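The Second Arm

The budget was due Monday, and all weekend it had been sitting on my kitchen table under the fruit bowl, where I suppose I hoped it might ripen. One page, front and back. On the front was everything the Storness workshop already owned, and on the back was everything we wanted, and the back had grown so long that I'd started writing up the margin.

I should say that I had never wanted to be the one who did the buying. I came to Storness to answer the phone and keep the coffee going, and I did both of those things well for years. But I was the only person in the building who liked adding up a column of numbers (I do, I find it restful, like shelling peas), and so one spring the folder landed on my desk and never left it.

We had 3,834 dollars. That was after rent and the insurance, and after the heater, which I will not go into. The Haslinger catalog wanted 2,000 of it for a new gripper, the Venura people wanted a service plan paid up front, and the young woman who ran the bench wanted cups.

"Cups," I said.

"And a bowl or two," she said. "And some things with handles. Different handles. I've got a pair of arms that can do one shape of handle very nicely, and it's breaking my heart."

I wrote down cups. I asked how many, and she looked over my shoulder at the long list and told me, very kindly, that she could get the whole lot secondhand for 105 dollars if I'd let her have the van on Saturday. I let her have the van. I also went along, because I had never in my life been paid to go to a yard sale, and we drove out past Flandness with the windows down and came home with two boxes of other people's kitchens rattling in the back.

All the same, I didn't see how I could put it on the page. You can write "gripper" in a budget and people nod. You write "assorted kitchenware, used" and somebody on the other side of the table clears his throat. So on Sunday afternoon, with the page still not finished, I put on my coat and walked down to the workshop to see for myself what we'd be asking for. The lights over the bench were on, of course. They usually were. She was standing there in her socks with her shoes beside her, and she waved me over without turning her head, the way you would if there were a deer in the yard.
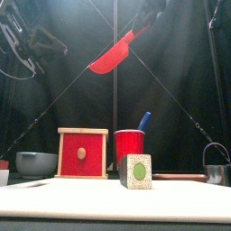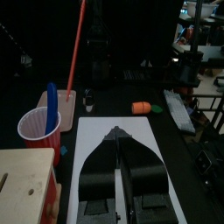
The Storness bench that Sunday: the red cup with the blue utensil in it, and the wooden box with its round knob.

I stayed a good deal longer than I meant to. She pulled out a stool for me and I sat with my coat on and my purse in my lap, like a person waiting for a train, and I watched that black gripper with the red thing in its fingers and found I was leaning forward. I have raised two boys, and I know the feeling of watching somebody carry something across a room and keeping your own hands still.

"What does it need?" I asked her after a while. I meant the whole business, the arms and the table and the rest of it.

She thought it over. I liked that about her, she never answered a money question fast. "It could use the gripper," she said. "It'd be grand to have the gripper. But if you're asking what I'd run out of first, it's things to pick up."

So I got out the page, right there on my knee, and we went down the back of it together. The service plan we cut in half, and I would telephone Venura myself in the morning and be charming. The Haslinger gripper we kept, but I moved it to July, when the grant money would be in and I could look at that 2,000 without my stomach turning over. And on the very first line, where the gripper had been, I wrote it out in my best hand: kitchenware, used, assorted, with handles. I gave it a number that would cover the next trip in the van and the one after that, and gas, and a sandwich each.

She read it upside down and laughed, and then she asked if she could have a teapot.

I said I had a teapot. It was my aunt's, brown, with a chip in the spout, and it had been at the back of my cupboard so long that I'd stopped seeing it. I said I would bring it in on Monday and she needn't put it through the books at all. Then I sat a little longer, because it was warm in there and it had started to rain, and I added up the column again from the bottom to the top, and it came out the same both ways.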